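Work Talk > Medical Supply and Labs > Automation on the floor

Topic: Arms in our knot room, what changes for us

threadbare_k wrote:
Good evening to all. I work at the Brophy site in Hurnden, in the room where we tie test knots on pads, with thread and a little red fluid. I have done this by hand since 1998, with a needle holder and forceps. In November the Holix arms came and now the tying is partly theirs. I would like to hear from people who passed through the same.
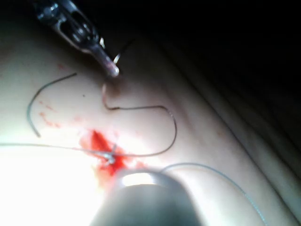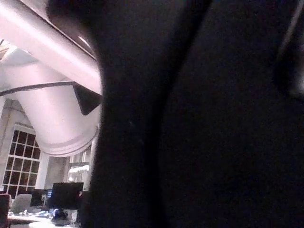 First one: the knot on the pad, with the dark thread and the pale one. Second one: arm close up, office desks behind.

My question is mostly about the people. We were told that no job is lost, and until now this is true. But my day is different. Before, I had my hands busy and my head free. Now I look at a screen and write down each pass as good, slack or slipped, and in the evening my eyes are more tired than my hands ever were. Is this normal? Does it become better?

mill_end wrote:
It becomes better after some weeks, in my experience. I am at Levton, we got the same system last year. Ask for a proper break from the screen every hour and have it put on the rota, otherwise it disappears when there is a rush. Also ask who decides what counts as "slack". With us two shifts used two different meanings and we had to mark a whole batch again.

oldneedle wrote:
I do not agree that it becomes better. You get used to it, that is another thing. I had 53 people trained on my bench over the years and every one could feel in the fingers when a throw was too loose. The new ones at our place have never tied by hand. They can only say that the picture looks wrong.

mill_end wrote:
oldneedle, some of them are quite good at that! A girl on our shift has never held a needle holder and she sees a slipping knot before I do. I think it is a different skill and we should not call it less.

oldneedle wrote:
I did not call her less. I say that when the arm stands still on a Saturday night, someone must finish the order by hand, and soon there will be no one to do it.

threadbare_k wrote:
Thank you both. About the hand work, we have asked to keep one bench without an arm, and each person sits there for a half shift. The manager has said "maybe". The target is 3000 knots a month for the whole room and he is afraid that the hand bench will pull it down.

mill_end - good idea about the word slack. I asked my colleagues today and got three answers.

pay_grade_4 wrote:
What about the money? Here they changed the job title from technician to operator and the next rise was smaller. Read the new title carefully before you sign anything.

threadbare_k wrote:
I have not received a new title yet. I will look for it, thank you. On the old contract there is an extra payment for fine hand work and I do not know if it stays.

pay_grade_4 wrote:
Ask in writing. With us it was gone after the first quarter, and the people who had asked in writing kept it until the end of the year.

oldneedle wrote:
And keep your own needle holder at home, threadbare. Tie a few in the evening.

threadbare_k wrote:
I already do, on a piece of old pad - my wife complains about the thread on the sofa.

Recent topics
Night shift and screen glasses, which ones
Does your site still pay for hand work?
Levton canteen hours
Foam or silicone pads for new starters

Contact the moderators | Forum rules | Back to top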